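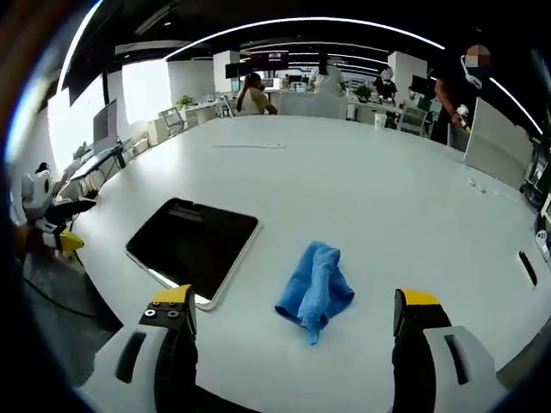 Section 6 covers cleaning and re-leveling the Jirley bench scale after it has been moved or after a spill. The scale reads correctly only when the weighing plate, the four feet and the surface under them are free of dust and residue. Clear a flat work surface before starting and keep a microfiber cloth within reach, like the blue one lying on the white table. Paper towels leave lint under the feet and must not be used on the plate.

## 6.1 Before cleaning

1. Remove any load from the weighing plate.
2. Press and hold **OFF** until the display goes blank.
3. Unplug the power adapter from the wall outlet, then from the rear of the scale.
4. Lift the draft shield straight up and set it aside. Do not twist it.

**CAUTION:** Do not clean the scale while the adapter is connected. Liquid in the rear socket can damage the main board and voids the Drutow warranty.

## 6.2 Cleaning the plate and housing

1. Lift the weighing plate off its center post. Keep it level while lifting.
2. Dampen the cloth with clean water. Wring it out until it no longer drips.
3. Wipe both sides of the plate, then dry it with an unused part of the cloth.
4. Wipe the housing from the display toward the rear. Do not wipe across the opening around the center post.
5. For dried residue, apply Stiment cleaning fluid to the cloth and repeat step 4. Never spray fluid onto the housing.
6. Leave the parts uncovered for 10 minutes before reassembly.

**Note:** Acetone and abrasive powders cloud the display window. The damage cannot be repaired and the window is not sold as a separate part.

## 6.3 Reassembly and leveling

1. Set the scale in its working position, away from vents, fans and direct sunlight.
2. Turn all four feet clockwise until they stop.
3. Look at the bubble level beside the display. Turn the front feet counterclockwise, one at a time, until the bubble is inside the circle.
4. Turn each rear foot counterclockwise until it just touches the surface. The bubble must stay inside the circle.
5. Press lightly on each corner of the housing. If the scale rocks, repeat steps 2 through 4.
6. Lower the weighing plate onto the center post and replace the draft shield.

**CAUTION:** Do not press on the weighing plate to test for rocking. The load cell can be damaged by a sudden load even when the power is off.

## 6.4 Zero and span check

Run this check every time the scale has been cleaned or moved.

1. Connect the adapter and press **ON**. Allow the scale to complete its warm-up. The display shows `rdy` when it is finished.
2. With the plate empty, press **ZERO**.
3. Place the 200 g check weight at the center of the plate. Handle the weight with the supplied tweezers.
4. Wait for the stable mark to appear at the left of the display and read the value.
5. Compare the value with the tolerance printed on the rating label. If it is within tolerance, remove the weight and return it to its case.
6. If it is out of tolerance, repeat 6.3 once and check again.

If the second check also fails, the display may show `E-SP`. Stop using the scale and perform the full calibration in Section 7. Scales under a Bucur service contract must be calibrated by the service technician. Opening the calibration cover breaks the seal.

## 6.5 Record

Enter the result of each check in the log at the back of this manual, with the serial number of the scale and the initials of the operator. Record failed checks as well as passed ones.

Replacement feet are ordered as part 2592. The part number covers one foot with its lock washer.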